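Dirdale community kitchen to offer fruit and table-setting sessions

February 17, 2024

The Clungate Centre in Dirdale has confirmed that its programme of kitchen sessions will be extended to include the serving of fresh fruit. Places are open to 35 residents, and a grant of £3767 will meet the cost of crockery, produce and work mats for the small tables.

Benedetta Amato, who manages the programme, said the first session would deal with grapes. "We begin with one bunch and one plate," she said. "People learn to lift the fruit by the stem, set it down gently and leave the rim of the plate clear."

Later sessions will cover soft fruit and the laying of a shared table – a subject requested by many of those who attended last year.
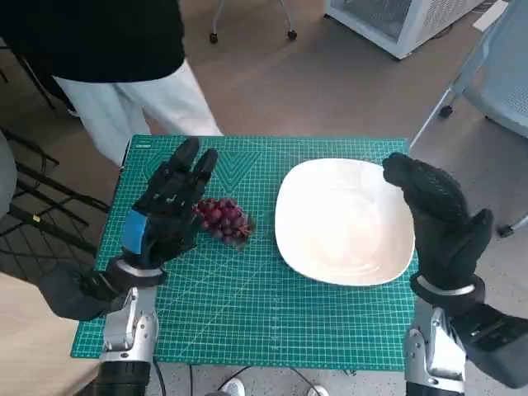
Each participant will receive a printed guide prepared by Gerd Baumgart. Applications should be made at the Clungate reception desk before the end of February.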